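Raccordement de deux caissons de basses actifs Warkard dans une salle polyvalente

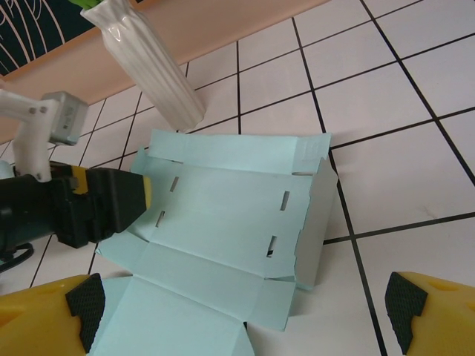 Publié en janvier par Sándor Hegyi

Bonjour à tous,

Notre association exploite une salle polyvalente dont le bâtiment date de 1921. Elle vient de faire l'acquisition de deux caissons de basses actifs Warkard, destinés à compléter une paire d'enceintes de façade Peris, également amplifiées. La console est une Brisis à sorties symétriques XLR, dépourvue de sortie auxiliaire disponible, les départs étant tous affectés aux retours de scène.

Je souhaiterais obtenir des précisions sur les points suivants. Convient-il de faire passer le signal par les caissons avant de l'envoyer aux enceintes de façade, ou faut-il au contraire dédoubler la sortie de la console ? Le filtre passe-haut des caissons suffit-il, ou doit-on également activer celui des enceintes ? Enfin, est-il préférable de placer les caissons de part et d'autre de la scène, ou de les regrouper au centre ? Lors du premier essai, le grave était très présent au fond de la salle et presque absent dans les premiers rangs de côté.

La salle est utilisée principalement pour des conférences et des concerts de musique de chambre, plus rarement pour des soirées dansantes. Je vous remercie par avance de vos réponses.

Tibor Balogh

Bonjour,

Dans la configuration que vous décrivez, le raccordement en série est le plus simple. La sortie gauche de la console alimente l'entrée du premier caisson, et la sortie filtrée de ce caisson alimente l'enceinte gauche. Il en va de même à droite. Il y a lieu de vérifier au préalable que la sortie du caisson est bien filtrée : certains modèles proposent à la fois une sortie directe et une sortie passe-haut, et la confusion est fréquente.

S'agissant du filtrage, un seul passe-haut doit être actif sur le trajet du signal. Si vous utilisez celui du caisson, laissez les enceintes Peris en large bande. Deux filtres successifs accentuent la pente et creusent la zone de raccord, ce que l'on corrige ensuite à tort avec l'égaliseur.

Quant au placement, les irrégularités que vous signalez sont caractéristiques de deux sources de grave éloignées l'une de l'autre. Le regroupement au centre, devant la scène, donne en général une répartition plus homogène. Les deux caissons doivent alors recevoir le même signal, ce qui suppose une somme monophonique des deux voies - certains caissons la réalisent en interne, la notice devrait l'indiquer. Procédez ensuite à un essai de polarité : diffusez un son continu à la fréquence de coupure, inversez la polarité des caissons et retenez la position qui donne le niveau le plus élevé à l'emplacement du public.

Pour les conférences, je recommande de couper purement et simplement les caissons. Dans ce cas, assurez-vous que les enceintes reçoivent toujours leur signal.

Szabo

Même problème chez nous, résolu en mettant les caissons au milieu. Attention aussi à la longueur des câbles secteur et à brancher le tout sur la même ligne, sinon ronflette.

Sándor Hegyi

Je vous remercie l'un et l'autre. La notice mentionne effectivement une sortie passe-haut distincte de la sortie directe, et c'est cette dernière que nous avions utilisée. Nous reprendrons le câblage avant le prochain concert, puis nous essaierons le regroupement au centre.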